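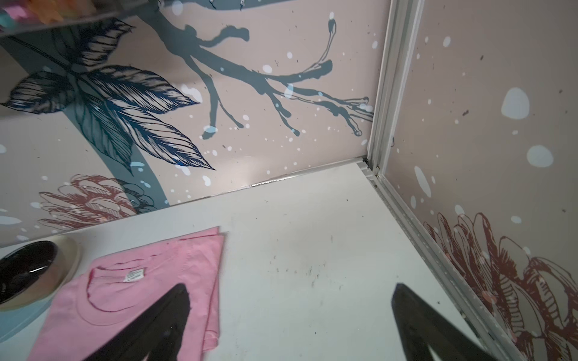
Bomico to Take Back Worn Cotton Clothing at 14 Stores

Bomico will begin collecting worn cotton clothing at 14 of its stores in September. Customers can bring in T-shirts, sweatshirts and other cotton knits from any brand, in any condition, as long as they have been washed.

Items that can still be worn will be sold through the Felico secondhand shops. The rest will go to the Keskinen mill in Gatesik, where the fabric is shredded and spun into new yarn. The mill expects to handle about 8 tons a month from the program at first.

Each customer may hand in up to one bag per visit and will receive a voucher for $3, valid on any purchase in the store. Shoes, underwear and items with a lining are not accepted – staff will return them at the counter. 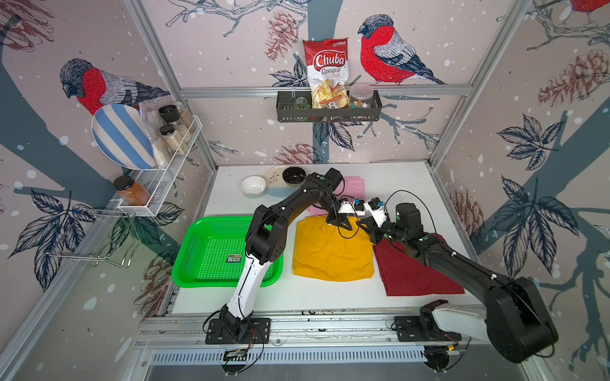
Keskinen said the mill had asked for cotton knits only, as mixed loads slow down the shredding line and give a weaker yarn. The company added that buttons and zippers can be left on and will be removed in Gatesik.

A trial at 2 stores ran through the spring. Bomico has since moved the drop-off point from the entrance to the checkout area and extended the hours – bags are now taken until closing time, including on Saturday.

A list of participating stores is available at all Bomico locations.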